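From: Seul-gi Ki
To: Gridgate building users
Date: 12 September 2022
Subject: Re: Keys for the shared rooms

Dear colleagues,

Ettore Cocco wrote:
> The keys to the Ornerura store were in the desk drawer again
> on Friday, under the post. Could we please agree on one
> place for them? I spent 16 minutes looking.

Thank you, Ettore. The office has considered the matter and the following now applies to all shared rooms.

Keys are to be hung on the marble-patterned board and are no longer to be left in drawers, trays or coat pockets. Each place is marked by a sheet of paper taped to the board. Please hang each set at its own sheet, and do not move the sheets — Akash Agarwal will replace any that come loose.

Sets borrowed overnight must be entered in the key book, with your name and the room. The book remains at the Grikbridge desk. A lost key should be reported to Jianhua Xiao on the same day; the charge for a replacement has been £80 since February. 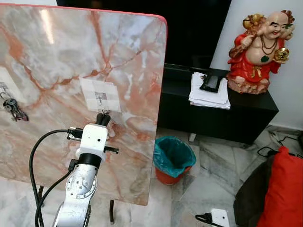

Who may borrow the keys at the weekend?
Members of staff whose names are on the weekend list, which Washington Guimarães keeps. Requests to be added should reach him 2 working days beforehand.

Spare sets stay in the office and are not lent out.

Yours sincerely,
Seul-gi Ki
Building Office, Gridgate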